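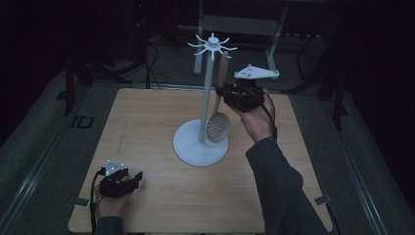 Still doing my own washing up

2020-05-31

My mother-in-law asked me last week, over a bad video connection, when the robots were going to start doing the dishes. She asked it in the tone people use about a train that was due at ten past. I gave her the answer I always give, that it will be a while yet, and she said that was what I'd said when we got married.

She has a point. I have been reading about household robots since I was a boy in Stolisville, where the library had one book on the subject and it promised me a butler. I now have a dishwasher, which is a box that throws hot water about, and a round vacuum cleaner that knows every inch of our hall and has been defeated by the fringe of one rug. Neither of them can put anything away.

Putting away is the bit I'd pay for. Take something as dull as a skimmer with a loop or a hole at the end of the handle, and a hook for it to go on. I do this while talking, with the radio on and the cat underfoot. I don't look at the hook. My hand sort of wanders up there, misses, feels that it has missed, shuffles a bit to the left and lets go when the weight comes off. If you asked me to write that down as a set of instructions I'd be there until September, and you'd still have a skimmer on the floor.

A machine has to be told all of it, or has to be shown it often enough to get the idea. Showing seems to be winning at the moment. A person does the chore with a pair of grippers in their hands in place of fingers, the movements get recorded, and then they do the chore again. I had a go with a pair of kitchen tongs on Friday evening, purely out of curiosity, and I can report that hanging up a ladle with tongs is a humbling business. The handle turns. You can pinch it as hard as you like and it still turns, and the hole you were aiming at is now facing the cooker. It took me 9 tries to do it cleanly, and I have been hanging up ladles for most of my adult life.

Zarmeena Jadoon, who I used to share an office with and who knows far more about this than I do, was not impressed by my experiment. She pointed out that I could see the hook, knew what a ladle was, and had two arms and a lifetime of falling over things to draw on. She also thinks I ask the wrong question. I ask whether a machine can hang up a spoon. She asks whether it can do it with a different spoon, in someone else's kitchen, with the light off at the far end. In her view most of the clips that get sent round prove the first and keep very quiet about the second.

The shop floor is supposed to be further on, and in some ways it is. Years ago I spent a summer at Marwat, packing catering equipment, and there was a machine there that folded boxes far better than any of us. It folded one size of box. When the other size came down the line, we switched it off and did it by hand, and it sat there with its little green light on looking smug. I gather the newer ones cope with up to 30 sizes, and I'm pleased for them, but a kitchen drawer has more variety in it than that and half of it is jammed under the potato masher.

People like to say that chores are easy and chess is hard, and that the machines got them in the wrong order. I think chores only look easy from the end we stand at. In 1898 someone in my wife's family wrote home from service in a big house and complained for four pages about the care of spoons. Four pages! We have her letter in a folder, and there isn't a job in it that I could hand over to a machine today, apart from possibly the beating of the carpets, and only if there's no fringe.

So my forecast, for anyone keeping score, is that I'll see a robot empty a dishwasher in a real home before I retire, that it will take most of the evening, and that it will put the colander where the cake tin goes. I would still buy one, provided it doesn't want thanking.

Meanwhile there's a roasting tin that has been soaking since lunch and I've run out of paragraphs to hide in.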